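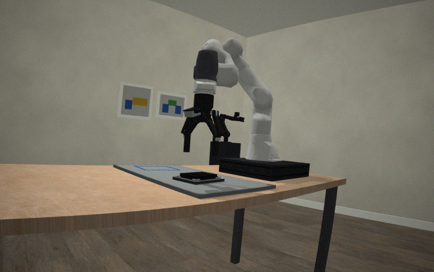

Nørgaard names Jolene Whitcombe head of product liability practice

Apr 2, 2026

Commercial law firm Nørgaard has appointed Jolene Whitcombe as head of its product liability practice. She takes over from Ghislain Kennedy, who has led the group for eleven years and will stay with the firm as a consultant until the end of September.

Whitcombe joined Nørgaard as a trainee and became a partner in the disputes department six years ago. Her work is mainly for manufacturers and importers defending claims over defective goods, together with related recall, insurance and supply contract disputes. She also advises on the retention of technical records and on the duties of distributors when a safety notice is issued.

The practice has four partners and nine associates. It will continue to sit within the disputes department and will keep its present reporting lines. Whitcombe will be responsible for work allocation, conflict clearance on new group claims and the supervision of external experts. Shayne Tomoana, a partner in the same group, becomes deputy head and will take over the training programme for junior lawyers.

Among the matters passing to Whitcombe is the firm's defence of Plarnix, a maker of domestic water heating controls, in a group claim brought by 1,596 householders. The claimants allege that a valve fitted to one model of controller failed early and caused water damage. Plarnix denies that the valve was defective and says that a number of the units were installed outside the limits set out in its instructions. A case management hearing has been listed for September, when the court is expected to decide how many lead claims should go forward and whether the question of defect should be tried separately from causation and loss.

Nørgaard has acted for Plarnix since the first letters of claim were received. Tomoana will have day-to-day conduct of the case. Kennedy will remain available to the team on questions of limitation, which affect about 400 of the claims.

"The group claims we see now involve far more technical disclosure than they did ten years ago, and the cost of reviewing it falls early," Whitcombe said. "My first task is to settle a standard approach to expert instruction and document review so that clients have a firm budget before the first hearing."

Kennedy joined Nørgaard from Grirkel, where he was a partner in the insurance litigation team. During his time as head of practice the group moved away from single-claimant injury work, which had made up most of its caseload, and into multi-party claims and cross-border recalls. He also wrote the firm's internal guide to the preservation of failed components, now in its third edition. He will finish work on a fourth edition before he leaves.

Libor Halás, managing partner, said the appointment followed an internal selection process that began last year. "Jolene has run some of the heaviest cases in the department and knows the client base well," he said. "Ghislain leaves the practice in good order, and we are grateful that he has agreed to a proper handover period."

The firm also confirmed that Chae-won Wi will join the practice as counsel. She moves from Misus, where she advised on product safety compliance for electrical and heating equipment. Her role at Nørgaard will cover pre-market advice, technical file reviews and dealings with regulators after an incident has been reported. She will not act in the Plarnix proceedings.

In a separate change, the practice will raise its annual allowance for pro bono work from 400 to 700 hours. The additional time will be used for consumer advice clinics and for the preparation of small claims involving faulty household goods, subject to the usual conflict checks. Associates may count the hours towards their annual targets in full.

Whitcombe's appointment takes effect immediately. Existing clients of the practice will be notified in writing of any change to the partner responsible for their matters, and current engagement terms and hourly rates will not be affected.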